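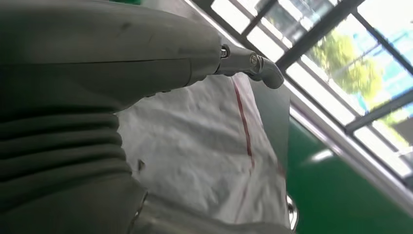

Warkik gray poly mailers, pack of 1000, medium

Quick one between shipments. Three months with these now, promised a few people on the Kostel sellers' board I'd write them up.

Short version: good bag, annoying carton, glue strip is better than it has any right to be at this price. Would buy again. Have bought again.

What we ship: mostly soft goods. Tees, socks, kids' leggings, the odd thin blanket. Nothing with corners if we can help it. If you ship books or anything boxy, read the part about corners before you order.

The plastic. Soft, not crackly. Our old ones from Teixeira were stiffer and looked smarter on the shelf but they split down the side seam in cold weather, and last December was a mess, replacements going out every other morning. These flop. Pick one up by one end and the rest just hangs and folds over. Took some getting used to, because a floppy bag doesn't sit square on anything. But soft means it gives instead of tearing and I'll take that.

Opacity is fine. Held one up to the window with a bright orange tee inside, could not read the print on the shirt. Could sort of tell it was orange. Customers haven't complained.

Glue strip. Peel, press, done. Liner comes off in one piece nearly every time. With the Teixeira bags I was picking at it with a fingernail. You get one shot though, it grabs right away and if you fold it crooked it stays crooked. No second strip for returns, which is a minus if you sell clothes. We do.

Corners. Packed one shoebox as a test and the bag went thin and whitish where it stretched over the edge. Didn't rip. Wouldn't trust it on a long trip. Get the thicker ones for that, they list a 90 micron version, haven't tried it.

On the scale. OK so this is the thing that bugged me most. Bag is bigger than our scale tray and the loose end droops over the side, and if it touches the table the reading goes off. Had a parcel come up light that was really 245 g, paid the difference, lesson learned. Fold the tail under before you read the number. Or get a bigger tray. A Stivwood one has been in my cart for weeks, too cheap to click. 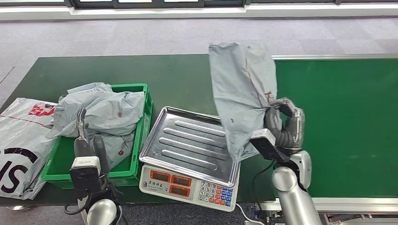 Storage, since somebody asked. The carton they come in is useless. Thin, no handles, bottom let go the second time I moved it. I dumped the lot into plastic crates and it's been better ever since. Filled bags go in a crate too, heaped up, right there on the table till they get weighed. They slide around on each other a bit so don't pile it much past the rim or you'll be picking them up off the floor. Ask me how I know.

Labels stick fine. Thermal labels, plain paper ones with tape over, both ok. Smooth them from the middle outward, wrinkles under the barcode will get you a rejected scan. Wipe the bag first if its been sitting, they pull dust like crazy.

Color. Blue-ish gray, more so than the listing photo. Doesn't show dirt much. I was going to order white and I'm glad I didn't.

Smell. Slight plastic smell when the carton's first opened. Gone by the next day.

Things I'd change
Second glue strip for returns
A carton that is a carton
A size between medium and large, the jump is silly

Price went up a little between my first and second order. Still under what I was paying Teixeira. Shipping was slower the second time, one box turned up a day behind the other, no expalnation, both fine inside.

Four stars. Would be five with the return strip. If anyone has tried the 90 micron ones with shoeboxes, post it in the thread please, I've got boots coming in before December and I need to order something soon.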